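搬家前最后一次整理书架

2025-06-10

又拖了两周才写。箱子还堆着，先记几笔，不然又忘。

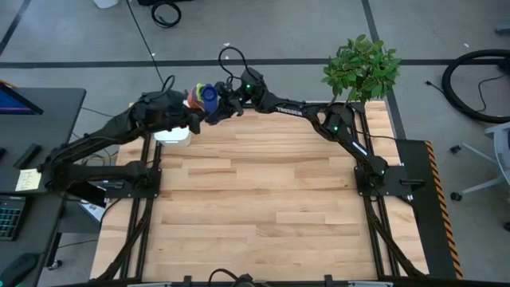
老读者阿苔在上一篇底下留言，说书别按大小装，按“到了新家先想看哪本”装，不然半年都不会拆箱。这话我看了两遍，觉得有道理，可惜看到的时候已经封了15箱。算了。剩下的按她说的来。

一共要搬52箱，书占一大半。楼下收废纸的大爷来看过一眼，摇头，说太沉。我也觉得沉。

这次狠心处理掉的：

过期杂志，全部。留了两本，封面喜欢，没别的理由。

大学教材。翻开还有当年的笔记，字丑得不认识。拍了几页，扔。

买重的。居然有三套一样的短篇集，什么时候买的完全没印象。送同事一套，她说她也有……

旅行时带回来的小册子，Condholm那家旧书店的目录也在里面，纸都脆了。本来放进“扔”那堆，晚上又捡回来。那家店门口写着1914年开业，老板不怎么理人，在里面坐了一下午，外面下雨，最后就买了这么个目录和一张地图。地图找不到了。可能夹在哪本书里，也可能三月份大扫除的时候当废纸卖了，想起来心疼。

舍不得的：外婆抄的菜谱，牛皮纸包着，单独放随身包里，不进箱子。还有一套Lashari的文库本，书脊晒得颜色都不一样了，左边几本靠窗，淡得厉害。搬过去一定不放窗边，一定。

搬家公司定的Pramside，比了几家，他家电话接得最快，报价也说得清楚，书箱不另外加钱（说是这么说，到时候再看）。箱子是他们送来的，比超市要的那种硬，就是胶带不行，粘了半天起边，我又自己去买了一卷宽的。

编号的事也说一下。之前写在箱子顶上，一摞起来全看不见，蠢。现在写侧面，两个侧面都写。粗记号笔，别用荧光笔，灯一暗根本看不清。

新房子的书架还没到。Drovisach的那款，订的时候说两周，现在说再等大概2周，客服态度倒是很好，好到我没法发火。所以书搬过去也是先堆在地上，堆在客厅还是卧室，家里还没吵出结果。我投卧室，客厅我想先把桌子摆开，起码能吃饭。

今天又装了几箱，腰疼，装着装着坐地上看起来了，看完大半本，天黑了，晚饭也没坐。效率就这样吧。

明天收厨房。锅碗瓢盆怎么包有经验的留言教教我，报纸家里一张都没有，毛巾行不行？

先写到这，去贴胶带了。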